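Notes from the guest rooms, February 2018

I gave up on top sheets this winter. I know, I know, my grandmother would have words! But after 54 nights with just a fitted sheet and a duvet in a washable cover, I'm sleeping fine and the bed takes me a minute to make.

It started at the Brinier, a little inn up in Cullinane where I stayed over New Year's. Their rooms have no top sheets at all, only a duvet that gets a fresh cover for every guest. I came home, pulled mine off and stuffed it in the closet (it's still there, wadded up behind the beach towels).

The catch is laundry. A duvet cover is a big, grumpy thing to wash, and mine swallows every sock in the load. Button it shut first. I also dry it on low and stop at 23 minutes to shake it out.

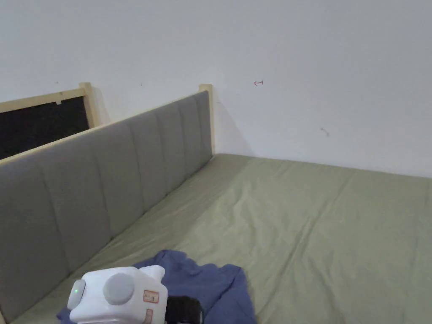
Tess Marlowe, Home Columnist

Several of you wrote in to ask if you need a heavier duvet for this. I didn't buy one. I kept my old midweight and set the thermostat at 66, same as always. Ask me again in August, when I may be digging that top sheet back out.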